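Speaker notes: supplier sustainability reporting, glass and closures
Session 2, afternoon stream. Slides are numbered as in the shared deck.

Slide 1. Title. Leave it up while people sit down. State the scope straight away: site-level data for energy, cullet and transport at the Gotard and Sinberg plants. Product claims on pack are outside the scope and are covered by a different speaker.

Slide 2. Why the method changed. Until last year each plant sent an annual spreadsheet. Gotard reported furnace gas by calendar year, Sinberg by financial year, and the group total added the two together. The sum was arithmetically correct and meant very little. From November both plants moved to monthly returns on the Prukia template.

Slide 3. Boundaries. Go slowly. Scope 1 is fuel burned on site, plus process emissions from carbonates in the batch. Scope 2 is purchased electricity, reported on both the location and the market basis. Decoration done by outside firms is Scope 3, category 1, even where the decorator rents space inside our fence. Expect a question on this.
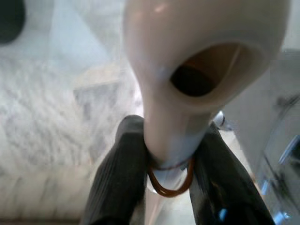
DATA COLLECTION

Slide 4. The return. Each plant fills in 396 fields a month. Most are meter readings and come across automatically. The rest are typed in from weighbridge tickets and invoices, and most of the errors sit there. The commonest is cullet entered in kilograms where the field expects tonnes.

Slide 5. Checks. The template compares each entry with the previous 12 months and flags anything outside the range. A flag does not block the return. The plant must either correct the figure or write a comment, and the comment goes to the auditor with the figure. Comments such as "checked, OK" are sent back.

Slide 6. Furnace rebuild. Sinberg was down for part of the spring. Energy per tonne packed looks poor for those months, as the furnace was held hot with no output. We report the months as they stand and show the rebuild as a shaded band on the chart. Do not offer an adjusted line; we do not have an agreed method for one.

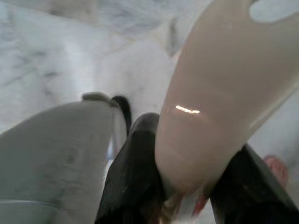

Transport is the weakest part of the return and should be presented as such. Pacheco, the main haulier, now gives distance and load for each trip: 1,862 trips in the reporting year. For the smaller hauliers we still use spend multiplied by a factor, and those figures can move when diesel prices move – even if no lorry has gone an extra mile.

Slide 8. Assurance. Limited assurance on Scopes 1 and 2 only. Say "limited" aloud. The auditor visited both sites, traced a sample of readings back to the meter and raised 2 findings, both on calibration records. Both are closed.

Slide 9. Next steps. Trip-level data from the remaining hauliers. A single supplier questionnaire for closures and pumps, replacing the separate ones sent by each plant. Recycled content to be stated by glass colour – flint and amber are currently merged.

Slide 10. Questions. Keep the boundary table from slide 3 ready as a backup. If asked for targets, refer to the published group statement and do not quote plant figures. Handouts are by the door; the template guide is on the last page.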